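Notes on the tabletop set, part three

Collection for the tabletop set is 60 percent done, and I have changed the protocol twice since the last post. Both changes are written down here, mostly so that I can find them later.

The count as of this morning is 2,342 episodes. An episode is one person, one layout, one spoken instruction and one attempt, recorded from the chest camera. The policy is trained on the video and the hand tracks together. Failed attempts are kept and flagged. In the first round we threw them out, and the resulting model had no idea what to do after a missed grasp. It closed its hand on air and carried on to the goal position as if it were holding something.

The first change concerns the layouts. Until March, whoever was recording put the objects down by hand before each episode. Érica Bastos plotted the starting positions and found what you would expect: people put things where they are easy to reach. Most of the starts fell in a patch near the middle front of the table. We now draw positions from a script, which prints a list of objects with a square and a heading for each one. Headings are in steps of 40 degrees, so nine per object. Finer steps made setup slow and people rounded them off anyway.

The squares come from the printed cloth. I know that a printed cloth moves. Maarten De Haan wanted a rigid board with a fixed pattern, and for metric work he would be right. We do not use the cloth for calibration. It is there so that a person can place a bottle in the correct square without a ruler, and a shift of half a square does no harm to a data set that is supposed to vary.

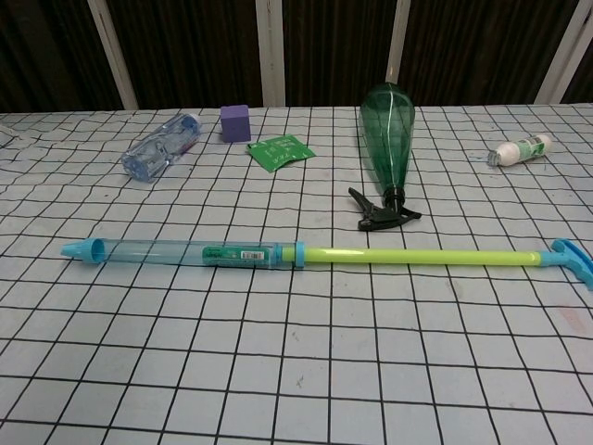

The second change is the object pool. The old pool was nearly all boxes and blocks, because they were on the shelf. Grasp success on blocks was high and told us very little. The current pool mixes sizes on purpose, with at least one long item, one flat item and one clear item per layout. Each of these causes its own trouble:

Long items have more than one sensible grasp point. People pick different ones, and the model averages them unless the instruction says which end.

Flat items get pushed before they get lifted. The push is part of the skill, so annotators must not trim it.

Clear items lose the segmentation mask whenever there is a pattern behind them. Grid lines seen through plastic are about the worst case, and I would like to keep it in.

Pieter Verbruggen raised the last point as an argument for a plain cloth. We ran a small comparison, with the same layouts and the same people. Masks were better on plain cloth and placement was worse. I kept the grid and moved the mask problem to the labeling stage, where Wilma Van Rooij now corrects the first and last image of each clear-object episode by hand. The tracker fills in the rest – badly in some cases, but the bad ones are easy to find by sorting on mask area.

Instructions are still too uniform. "Pick up the green one" is fine when one object is green and useless when two are. I have started leaving ambiguous instructions in, tagged as such, with the object the person chose stored in a separate field. There is no plan yet for how to train on them.

Open items: the script can still place two long objects across each other, the headings for round objects are meaningless and should be dropped from the printout, and the episode numbering has a gap from the day the disk filled up. I will not renumber. The loader skips missing entries and the old logs refer to the old numbers.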